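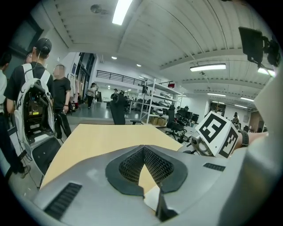
Climance lets visitors in on Monday afternoons, at the Proltthorpe end of the business park, past a carpet warehouse and a sign for a gym that has moved. I had been told to expect robots. What I mostly saw was people, teaching by hand the sort of thing I have been doing badly at home for years.

The idea is simple enough that I understood it before the coffee ran out. A person holds a gripper, does a small chore with it, and the camera on the gripper records the whole business from the hand's point of view. Each finished chore is an example, which they call an episode. Enough episodes go into the learning system and, with luck, a robot arm can later do the chore with no person attached. The current chore is putting spoons in a tray. They want 4,000 episodes of it.

Raffaele Gentile, who showed us through, gave the day's score as 399 by lunch, of which 84 would be thrown out. I asked what gets an episode thrown out. Dropping the spoon, he said, though a drop followed by a clean pickup is kept, as the robot will need to know how to recover. Hesitating is worse. A person who stops to think teaches the machine to stop in the same place, for no reason it will ever be able to give. I know managers like this.

Part of the gear travels on your back. One person in headphones had a white backpack, open behind, with the boards and cables out for all to see. There are cubes printed with black-and-white square codes too, and Gentile explained that a camera can work out its position from patterns of that kind. A visitor from Oldale asked if he could buy one for his desk. He could not.

Then we got a turn. The gripper is heavier than it looks and your wrist has opinions by the second spoon. I did four episodes. Rizzi, the operator looking after our group, watched them back and kept one, then marked it "slow" - fair, I thought, and kinder than "slow, visitor."

The tour runs nearly two hours, most of it standing. Parking is free but the spaces by the door fill up early, so use the ones behind the carpets. Closed shoes are required and they do check.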